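Threads > Workshop & Garage > Benches

2 min read

Noeline McAlister
11/20/19

Redid the workbench this month. Posting the steps here so I don't have to type them out again for everyone who asks.

The old top was bare wood and it was a mess. Glue spots, pencil marks, a burn near one corner. I sanded it once in April and gave up halfway.

This time I left the wood edges showing and put a flat green mat over the middle. Cost me $34 at Pryor. They also had a gray one, but small screws vanish on gray.

Unroll the mat and leave it alone overnight before you trim anything. Mine came in a tight tube and the ends kept curling up. I put paint cans on the corners.

Trim with a new blade and a straightedge. Two light passes per cut. I tried to do the first side in one go and it wandered, so that side got turned to the wall.

Dark rails go on after the mat. They keep it from creeping and they stop things rolling off. Drill pilot holes. The wood along the edge will split if you skip that. Ask me how I know.

Clamps live at the far edge now. I used to keep them in a drawer and never bothered to get them out.

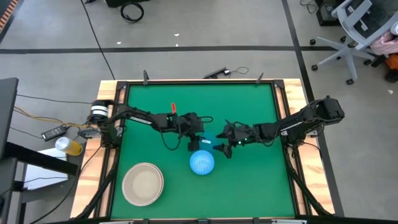 I keep a bowl on the bench for small stuff, front left. It gets emptied at the end of the day. If it's still full in the morning I have to sort it before I start, house rule.

Cleaning: damp rag, a drop of dish soap, dry it off. I bought a bottle of Candent mat cleaner and it left streaks. Dish soap is fine.

Still to do: a shelf underneath, and a better light. The overhead one puts my own shadow right where I'm working. I'm looking at a 23 inch bar from Nutska but haven't measured the wall yet.

That's the bench. Will post the shelf when it's built.

Comments

Tahsin Kodikara
How thick is the mat? Mine is thin and shows every dent.

Shona Rakena
Green is the right call. I had white and it looked dirty in a week.

Elsie Wihongi
Did you seal the wood edges or leave them raw?

Noeline McAlister
Elsie, one coat of wipe-on finish. Tahsin, I'll measure it tonight.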